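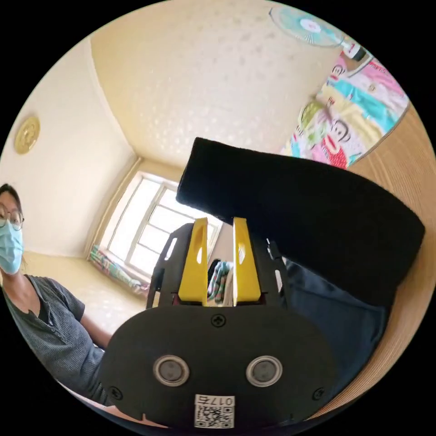 Zwischenstand Fotoprojekt Padurgate, August. Kurz, weil wir mitten im Abziehen stecken, ausführlicher dann mit der Abrechnung. Die Serie steht im Groben: 15 Motive ausgewählt, davon 8 als Endabzug fertig, der Rest liegt als Arbeitsabzug vor. Schwarz ist weiter das Hauptthema. Mattes Schwarz neben tiefem Schwarz, so wie oben bei der Frontplatte und den Ecken des Rundbilds, das säuft auf dem bisherigen Papier einfach ab. Gelb dagegen kommt sauber, da müssen wir nichts mehr anfassen. Umstieg auf das Rusteo Baryt ist deshalb beschlossen, Mehrkosten siehe unten.

Stand der Aufnahmen
Kamivberg abgeschlossen. Die Steinbruchbilder sind alle im Kasten, auch die zwei Nachtaufnahmen, die im Antrag noch mit Fragezeichen standen. Padurgate selbst: Nordseite fertig, Südseite fehlt noch. Dort Baugerüst an der alten Spinnerei, wir warten lieber als drumherum zu fotografieren. Laut Bauleitung kommt es bis Ende des Monats weg -- wenn nicht, nehmen wir den Hof als Ersatzmotiv. Der ist mit Xuân Vũ bereits abgesprochen, Belichtungsreihen liegen vor.

Filmmaterial
Planfilm reicht. Ein Karton hatte Lichteinfall, vom Händler ohne Diskussion ersetzt. Entwicklung weiterhin im eigenen Labor, Scans extern. Die erste Scanlieferung war zu stark geschärft, mussten wir zurückgeben. Zweite Lieferung ok, Datein sind auf dem gemeinsamen Laufwerk im Ordner "Scans neu" (bitte nicht den alten nehmen, da liegen noch die geschärften).

Ausstellung
Galerie Hakim hat den hinteren Raum zugesagt, mündlich. Vertrag kommt angeblich diese Woche. Hängeplan von Xuân Vũ liegt bei, Fassung drei. Die großen Formate an die Längswand, die Kamivberg-Bilder als Block gegenüber. Offen ist das Licht: die vorhandenen Strahler sind zu warm, auf dem Barytpapier kippt das sofort ins Gelbliche. Leihstrahler angefragt, noch keine Antwort.

Rahmung
Angebot liegt vor, schlichte Leiste, Museumsglas nur für die großen Formate. Passepartouts schneiden wir selber.

Geld
Im Plan, mit Ausnahme Papier. Mehrkosten bis zu 5 Prozent auf den Posten Material, wir würden das gern aus dem Posten Reise decken, da ist durch das frühe Ende in Kamivberg etwas übrig. Bitte kurze Rückmeldung ob die Umwidmung so geht, dann bestelle ich am Donnerstag.

Katalog
Hängt. Text von Xuân Vũ ist da und gut, Übersetzung fehlt noch ganz. Druckerei will die Daten vier Wochen vorher, das wird knapp aber machbar. Notfalls erst mal ein Faltblatt zur Eröffnung und der Katalog hinterher.

Nächste Schritte: restliche Abzüge, Südseite Padurgate, Vertrag Hakim, Strahler. Belege für Film und Scans schick ich getrennt, der Scaner im Büro streikt gerade.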